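Writing About Heavy Records
Session 7: Listening for the drum kit

Welcome back, everyone, and thank you for the reviews you handed in on Thursday. I read them all over two evenings with a pot of tea and I enjoyed them very much, even the one that ran to 2723 words (the limit is still 600, I'm afraid, but I did read to the end). The guitars got a great deal of attention and the vocals got nearly as much, and the drums were mostly described as "thunderous" or "relentless" and then left alone. So we are going to spend this whole session on the drums.

Before you start, have the two listening tracks ready. The first is the opening piece from Pludden's second album, which is slow, murky and very roomy. The second is "Datico" by Stomura, which is quick and tight and sounds as though it was recorded in a cupboard, in the nicest possible way. Headphones are best. Laptop speakers will lose most of the bass drum and then you will be writing about a different record.

1. Tempo and what the feet are doing

Most of you can hear that a song is fast, but it helps to ask which part of it is fast. In "Datico" the bass drum runs along at double speed nearly the whole way through, while the snare lands in quite an ordinary place. Tap the snare on the table with one finger and you'll find you are tapping at 191 beats per minute, which is brisk but still possible with a human finger. Now try tapping the bass drum. You will give up within a few bars, and so did I!

Pludden do the opposite. The pulse is slow, and the drummer fills the long gaps with cymbals, so the music feels busy even when very little is moving. If you only wrote "slow" you would miss the restlessness of it, and I think the restlessness is the best thing on the album.

2. Blast beats

A blast beat, put simply, is snare and bass drum played very fast, either together or one after the other, with a cymbal over the top. There are several kinds and drummers will argue about their names for as long as you let them. For a review you need only hear whether the hits fall together or alternate. Together gives you a solid wall. Alternating gives you more of a rattle, a bit like a train going over a bridge.

Listen to "Datico" from the second verse. The blast lasts for 17 bars, an odd number, and I'm fairly sure it's deliberate — the riff comes round early and catches you leaning the wrong way. Play it three or four times. It took me a good many more than that.

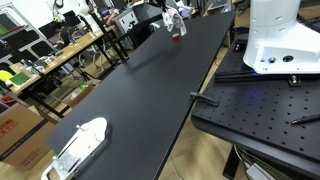

Red cup on a black tabletop, with a gripper holding a patterned cloth.

3. The room

Every recorded drum kit is also a recording of a room, or of something pretending to be one. Clap your hands in your kitchen and then in your wardrobe and you'll know what I mean. On the Pludden track each snare hit has a long tail, and by the time the next one arrives the first has only just faded. On the Stomura track there is hardly any tail at all.

Neither of these is better. What matters for your review is whether the room suits the songs. The Jakubowski remix of the Pludden piece (it's in the shared folder, same name with a J on the end) dries the drums right out, and I find it oddly polite, though several people in last year's group preferred it and argued their case well.

4. Words to use with care

"Triggered" has a proper meaning: the drum hit sets off a stored sound, so every hit comes out very alike. Please don't use it just because the bass drum clicks. Plenty of drums click on their own.

"Raw" is worn very thin by now. Say what you hear instead, whether that's hiss, distortion, cymbals drowning the guitars, or somebody counting in before the song.

For next time

Choose either track and write 300 words on the drums only. You may mention the guitars once. Bring a printed copy, double spaced, and leave a decent margin, as we'll be swapping them round and scribbling on each other's.

If the shared folder won't open, try the link in the August welcome note, which still works.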